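Home Threads Saved Topics About

5 March 2021 - posted by Poduval

Okay, a long one tonight, so get yourself some tea. A few of you asked how I finally got on top of my family's paperwork after my aunt moved out of the house on Widier Street, and I promised I'd write it all down - so let me try, in pieces, the way I do everything.

First you should know that she kept everything. There were 40 years of gas bills in that house, and warranties for toasters that left us before I could drive. I loved going through it and I also wanted to lie down on the floor.

My first mistake was sorting by year. It feels so sensible! But when the insurance people call you, they never ask what you've got from 1994, they ask for the policy. So I started over and sorted by who I'd be on the phone with, and my shoulders dropped right away.

The other thing I did was keep one plain notebook for phone calls. Date, who I called, what they promised. I can't tell you how many times that saved me with the Zoltari water company, who had her down under 2 different account numbers and were very sweet about it and very slow.
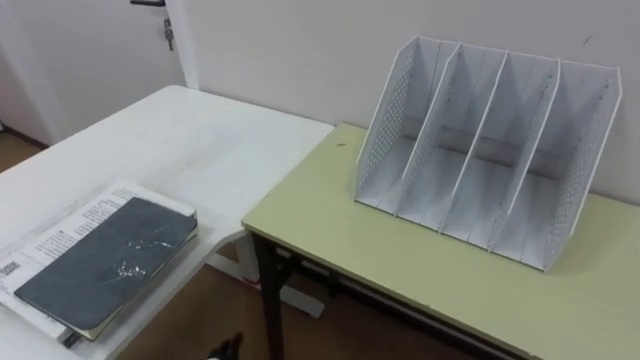

Notebook, papers, and a file organizer waiting on the next table.

Now, how many categories. I began with far too many (I had one for "garden, misc," bless me) and ended with 8, and even that's generous. House, car, health, bank, taxes, pension, family letters, and one called Ask Somebody, which is the fattest of them all.

Please don't shred anything the first week. I know it's tempting, there's such a nice feeling when a bag fills up. But I very nearly lost the deed to the Timitz cabin that way, tucked inside a seed catalog, and I still get a little cold thinking of it. Put the doubtful things in a box and leave the box alone until May.

Somebody asked if I did it sitting down. At first, yes, at the kitchen table, and my back let me know all about it. Standing is so much kinder when you're reaching for things all afternoon - I'd do an hour, then walk to the mailbox and back, then maybe another hour if the light was good.

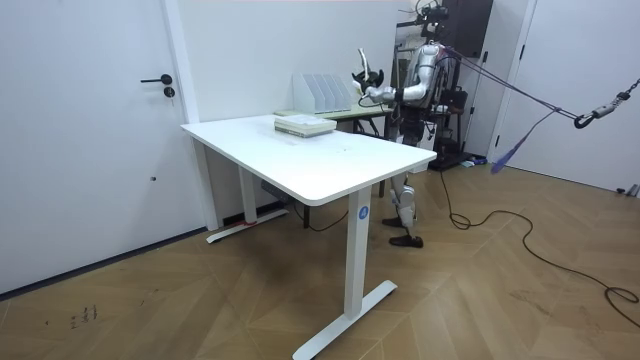

A standing desk, white, on a herringbone floor. 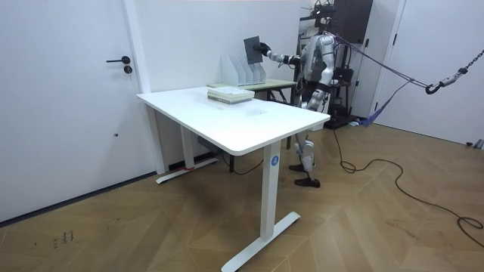
Family letters deserve a post of their own, because they're the part that slows everyone down. You open one and the whole afternoon is gone, and I think that's fine, really, just plan for it. I gave mine a folder in dark gray like the one held up over the file holder, a nice sober color, so I'd know at a glance it wasn't bills and wouldn't wander into it while hunting for a tax form. My aunt wanted hers read aloud over the phone, so we've been doing 2 a night, and last night's was all about a borrowed ladder and went on for pages.

More tomorrow if I can keep my eyes open. If you've got a good way of dealing with old photo negatives, please tell me, I've a whole shoebox of them and not the faintest idea where to begin.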